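Teaching by Hand in a Rendered Room: Notes on the Carnari Sessions

Over the past several weeks I have been responsible for the demonstration sessions on the Carnari project, in which a human operator guides a two-armed robot through household tasks by remote control. The sessions take place in simulation. Several readers have written to ask how such sessions are organized and what an operator does during them. This post sets out our current practice, with some remarks on points where I believe it should change.

How a session is arranged

Each operator works for 24 minutes and then rests. The length was settled after a trial in November, when we compared recordings from the beginning and the end of longer shifts. Toward the end of an hour, operators held the controllers lower, moved the wrists in short corrections, and began to skip the pause before closing the fingers. The recordings remained usable in a strict sense. They were poor lessons, however, and a policy trained on them learned the corrections along with the task.

The operator wears a headset and holds one controller in each hand. The left controller drives the left arm and the right controller drives the right arm. We no longer permit one person to drive the left arm while a second drives the right. Styliani Nikolaidis argued for that arrangement at the outset and kept a careful record of its results, and it was on the strength of her own record that she recommended dropping it. Two people hesitate at different moments, and the hesitation shows in the data.

A complete set consists of 20 accepted demonstrations of the same task. Between demonstrations the starting position of the object is changed, and so is the room. Our library of rooms was prepared under the name Trirkwood and includes flat ceilings, sloped ceilings, bare floors and carpets. The operator is told the task but is not told which room will load.

The lifting task

The task that occupied most of our recent time concerns a thin, flat device and a long low cabinet. The operator is asked to take hold of the device with one arm, raise it clear of the cabinet top, and set it down again at the marked end. The instruction takes one line to write. It has accounted for more rejected recordings than any other task in the set.

The difficulty lies in the shape of the object. A cup or a box offers the fingers two sides. A thin slab lying on a flat surface offers very little, and the operator must decide early where to approach it and at what angle. In the Trirkwood attic room, with its sloped ceiling and blue carpet, the left arm does the work over the cabinet with its gripper at the tilted grey device, and the right arm is kept upright with its fingers pointing at the ceiling.
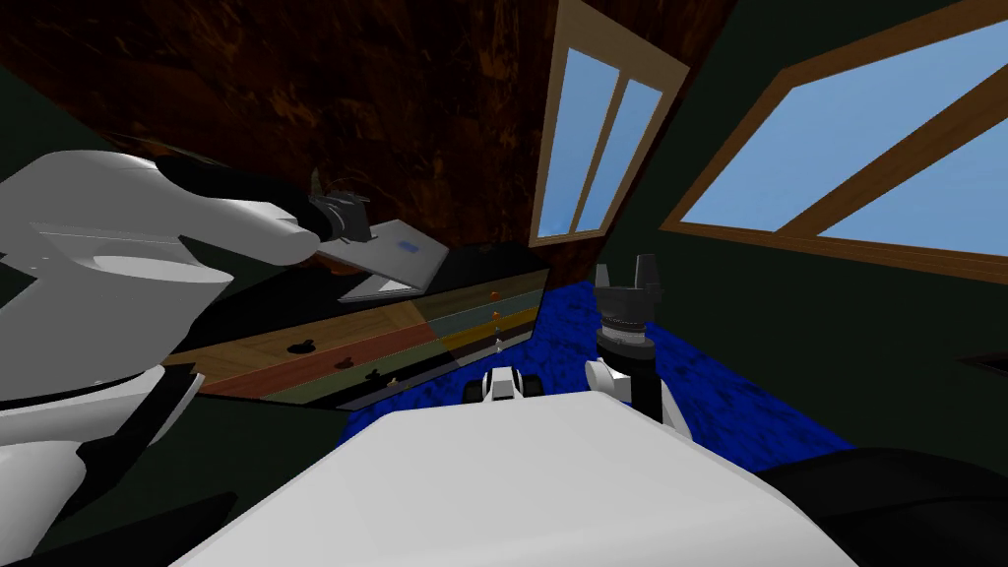 What we accept and what we reject

A recording is accepted when the object finishes inside the marked area and the arm has withdrawn. It is rejected when the object is dropped, when the idle arm drifts into the path of the working arm, or when the operator stops moving for more than 5 seconds. The last rule has been the subject of some disagreement. Newer operators stop in order to think, and I have some sympathy with them. We now ask them to rehearse the movement once without recording.

The idle arm deserves a further word. In our first sets, operators let it hang wherever the controller happened to be, and the trained policy copied this faithfully, swinging the unused arm about for no purpose. Operators are now asked to choose a resting pose at the start and to hold it until the end. The upright pose is preferred for work at the cabinet.

Small failures of grip are kept when the operator recovers from them. Under the earlier Marulanda protocol, which I helped to write, every slip was discarded. The policies that resulted performed well until something slipped, at which point they had nothing to draw upon. I regard that rule as my own mistake, and the current guidance asks reviewers to mark a recovery and retain it.

Next steps

The next set will use the same cabinet with the arms exchanged, so that the right arm lifts and the left arm rests. After that we expect to move to Karnis, where the two arms must hold one object together. The operator notes for Karnis are still in draft. I will post them once the reviewers have returned their comments on the section dealing with handovers.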